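Re: [wernley-home] Dark paint in a small office

> Has anybody used Grillier matte in a dark gray? My office has
> only one window and I am afraid it becomes a cave.

I used it in January 2025, two coats, and I am content. I kept the second wall pale, so the corner is quite sharp.
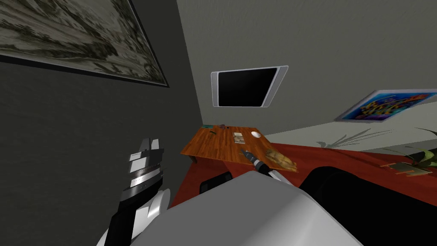

One member wrote to me that dark matte keeps every finger mark, and that she went back to eggshell after one winter.

I agree in part. Near a door I would also choose eggshell. Please let the first coat dry overnight.
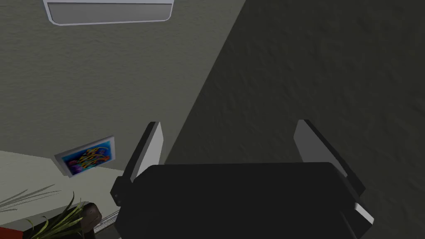 Textured gray wall.

The Cârstea roller left fewer lines than my old one. For color I compared 13 sample cards. 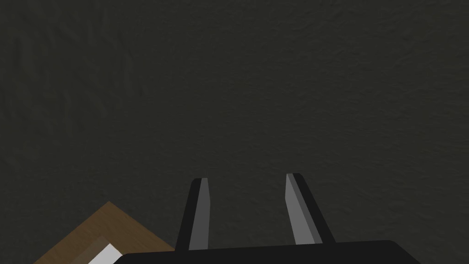
Dark charcoal, mottled.

Greetings from Drokuvton

Contact the list owner | Back to top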